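Stallholm Opens Garment Folding and Storage Service in Tikimdale

TIKIMDALE, May 2022 — Stallholm, the household services firm, today announced a folding and storage service for private homes in Tikimdale. The service covers sweaters, shirts and other everyday clothing.
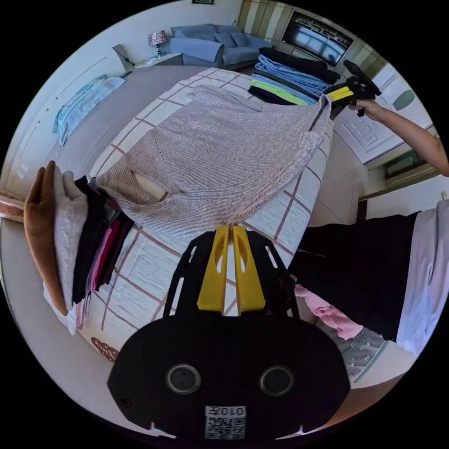

Work is carried out on the customer's own bed, with the duvet left in place as the folding surface. Knitwear is spread flat before the first fold, with the sleeves and hem straightened by hand. Finished garments are stacked flat or stood on their sides, depending on the depth of the drawer or shelf they will go into.

The method follows the Skiria folding guide, which sets out 104 folds by garment type and fabric weight. Ribbed knits are folded without pressing. Fleece and other high-pile items are kept in separate stacks — they compress unevenly under heavier clothing.

A standard visit lasts up to 6 hours and is suited to a wardrobe of roughly 2000 liters. Storage boxes from the Fikre range can be ordered with the visit or bought separately under catalog number 1108.

Bookings open in June. Customers are asked to have all clothing washed and dried before the visit. Ironing, mending and stain removal are not included.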